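The Plernel Hand

When the second hand came from Plernel, my chief was already tired of hands. He put the carton on my desk, with the delivery paper dated 1/2/25, and told me I had until lunch on Thursday's meeting to say which one we should buy. Then he corrected himself, because the meeting was moved again, and said only: "Soon."

I was the one who did the testing at Zeltora. In the beginning I was hired for writing manuals, but the firm was small and I had patience, and patience is mostly what is needed for watching an arm pick up a brick.

The old hand was made by Jillis. It was heavy and closed slowly, and it made a small sigh when it opened. I had worked with it since November and I knew its faults as one knows the faults of a neighbour. It did not like round things. It did not like anything lying close to a wall. But when it had something between its fingers, it kept it.

The Plernel hand was quick. It came with a booklet of 47 pages, and on the first page was written that the fingers were tested for 3000 hours. My chief read this sentence aloud to me two times. I said that I would like to test them for one afternoon also.

We did the trial in the old Dhillon house, which the firm rented cheaply after the family moved away. The wallpaper had stayed, with its big faded flowers, and the heating had stayed also, but it worked only when it wanted. I kept my coat on. I put the toy bricks on the table, the large kind for small children, and behind them the blue bins. The task was simple. Every brick had to go from the table into a bin, and I had to write down each try in a notebook, with a line for success and a cross for failure.
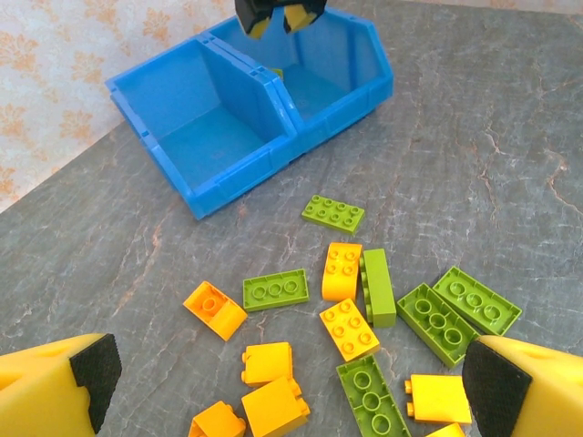 A brick is a more difficult thing than people believe. If it stands with the studs upwards, the fingers can take it by its sides and everything is fine. If it lies on its side, the studs push against one finger and the brick turns a little, and then you do not know any more what you are holding. And if it lies among others, the hand must go down between them, and it moves the neighbours, and the plan which the controller made one second before is already old.

The first hour went badly for Plernel. The hand was so quick that it closed before it was properly down, and it pinched the top of a green brick and sent it over the edge of the table. I picked it up from the floor. I wrote a cross. I picked up another and wrote another cross. I must confess that I was pleased, and I wrote my crosses very neatly.

After that I did something which was not in the plan. I opened the settings and made the closing slower, only by a little, and I lowered the force. It was the same thing I had done for the Jillis hand in my first week, and no person had asked me to do it then either. It seemed unjust that one should have this help and the other not.

The next brick went into the bin. Then the next one. The black pads on the fingers held the plastic without any turning, even when the brick lay on its side, and I stopped drinking my tea to watch. Outside it became dark. I made 166 tries before I looked at the clock, and the page of the notebook was full of lines, with the crosses all sitting together at the top like birds on a wire.

I thought for some time about these first crosses. They were true. I could send them to my chief without a comment, and the Jillis hand would stay, with its sigh, and my days would go on as before.

I took a new page and wrote the results in 2 columns, before the change and after the change, and under them I wrote what I had changed and by how much. Then I unscrewed the Plernel hand, cleaned the pads with a cloth and laid it back in its foam.

The Jillis hand was on the shelf by the door. I mounted it again, although it was late, and let it open and close one time before I switched off the lamp.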